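Two months with the Wallurus hand-held gripper: a long-ish review

Posted by Yae Yokoyama in Kit and Tools

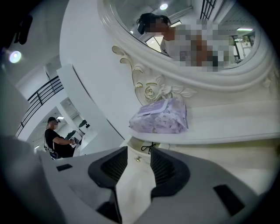
I bought the Wallurus in November, after a good deal of dithering between it and the Karer, and I have now put 1,857 recorded goes through it, so I think I'm entitled to an opinion! My interest is in household tidying: picking up small soft things, moving them, setting them down somewhere sensible, over and over, so that a learning system has plenty of decent examples to copy. Soft things are where cheap grippers let you down, and I'm happy to say the ribbed fingers on this one are lovely. The cream fabric piece at the white vanity, with its little metal button or rivet and a thin black cord dangling by the top, is just the sort of fiddly customer I mean. You have to bring it up close under the shelf with a packet sitting right above it, and you want to feel what the fingers are doing while you do it. With the Wallurus you can. The trigger is light, the closing is smooth, and I very rarely squeeze harder than I meant to.

Comfort is good too, up to a point. I can manage 230 goes in a day before my thumb starts grumbling (my old Tiden had me reaching for the hand cream by lunchtime), though anybody with small hands should try one first, as the body is on the wide side and you do notice it when working near a shelf edge.

The wide-angle view is a mixed blessing. It takes in masses of the room, which the training seems to like very much, but it takes in people as well, and a big mirror doubles the trouble. Do set aside proper time for blurring faces. I didn't, the first week, and spent a whole Monday catching up with it.

Now for the grumbles. The battery door is stiff. The software that comes in the box, Tanabe, is perfectly pleasant for trimming the beginning and end of a recording, but it will insist on forgetting your labels if you close it in a hurry, so save often. And the printed guide is 2 pages long, one of them being the warranty.

Would I buy it again? Yes, and I've already ordered a second so that two of us can record in different corners of the same room. I'm giving it 4 out of 5, and I'd happily find the last star if they sorted out that battery door.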